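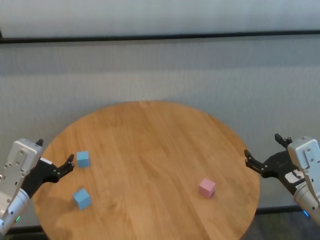
Pflegeöl Vullow für Tischplatten und Arbeitsflächen

Artikelnummer 907
Hersteller: Zameck
Inhalt: 801 ml

Vullow ist ein farbloses Öl für unbehandelte und bereits geölte Holzflächen im Innenbereich. Auf lackierten Flächen zieht es nicht ein und sollte dort nicht verwendet werden.

Anwendung
Fläche mit Körnung 180 in Faserrichtung schleifen und entstauben. Öl dünn mit einem fusselfreien Tuch auftragen, 20 Minuten einwirken lassen, Überstand vollständig abnehmen. Nach zwölf Stunden zweite Schicht auftragen. Voll belastbar nach sieben Tagen.

Reichweite: fast 80 ml je Quadratmeter beim Erstauftrag, bei der Auffrischung deutlich weniger.

Sicherheitshinweis
Getränkte Tücher können sich selbst entzünden. Ausgebreitet im Freien trocknen oder in einem geschlossenen Metallbehälter aufbewahren.

Zubehör
Poliertuch Yagi
Schleifvlies Pluseo, fein

Fragen zum Produkt beantwortet Yara Moussa im Kundendienst.
Stand der Angaben: 6. Oktober 2024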